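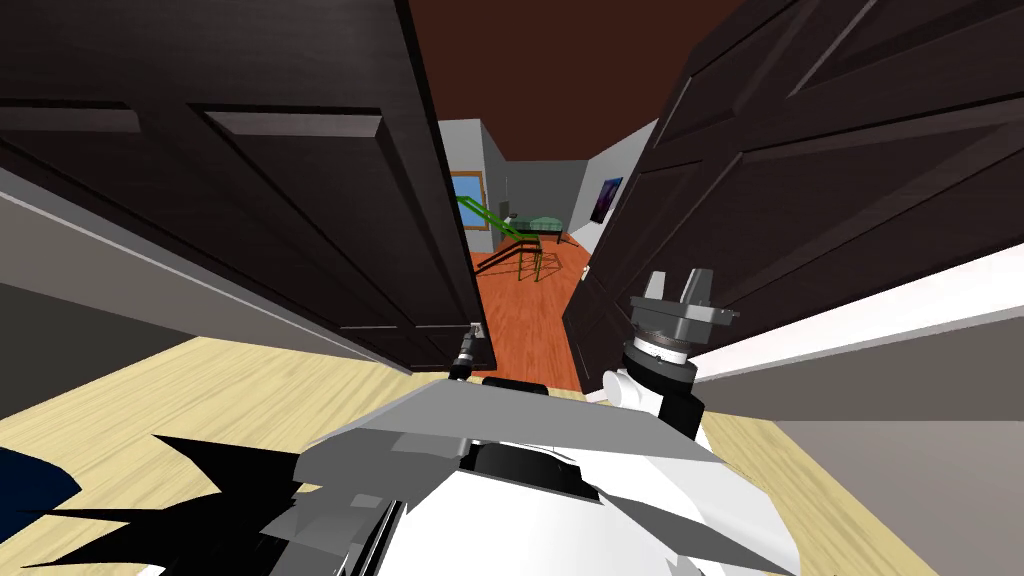 What I learned from moving our email list

2019-04-10

I do marketing for a small company called Carmont. We sell replacement parts for commercial coffee grinders, mostly to repair shops. There are two of us in the department, and until last month our mailing list lived in a spreadsheet and an old account on Nemero that a former coworker had set up.

The list had 3,000 names on it. I had been quoting that number in meetings for a long time. When I finally went through it, a lot of the addresses were duplicates, people who had left their jobs, or shops that had closed. After cleaning it up we had 1,495 left. My boss was not happy to see the number drop by half, and I understand that, but our open rate had been bad for a year and now we know part of the reason.

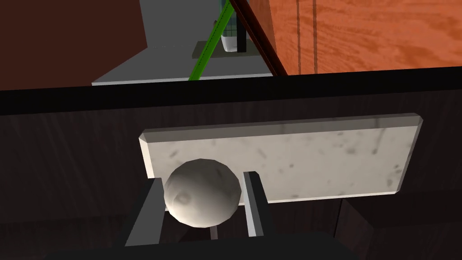

Jamie Catterall

We moved to Prurner, mainly for the price. The import took an afternoon. The tags did not come across the way I expected, so everyone who had bought from us landed in the same group as people who had only downloaded the parts guide. I fixed that by hand over the next few days — not fun, but it made me read the names, and I recognized more of them than I thought I would.

Then I rewrote the welcome emails. The old series had seven messages and most of them were about us. The new one has 4. The first sends the parts guide, the second asks what machines the shop works on, and the other two depend on the answer. If they don't answer, they get the general newsletter and that's it. 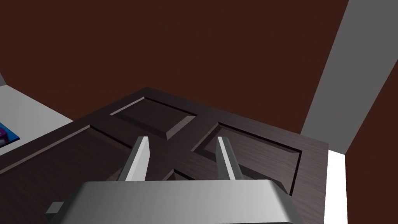
The question about machines has been the most useful piece so far. People write back with real detail, and sales has started asking me for the replies. We set up a shared folder in Cai so they can read them without going through me.

I still haven't settled how often to send. Twice a month feels right for the repair shops, but the distributors seem to want less. I'm going to leave it alone through the end of April and look at the unsubscribes then. The other job on my list is the signup form, which still asks for a fax number.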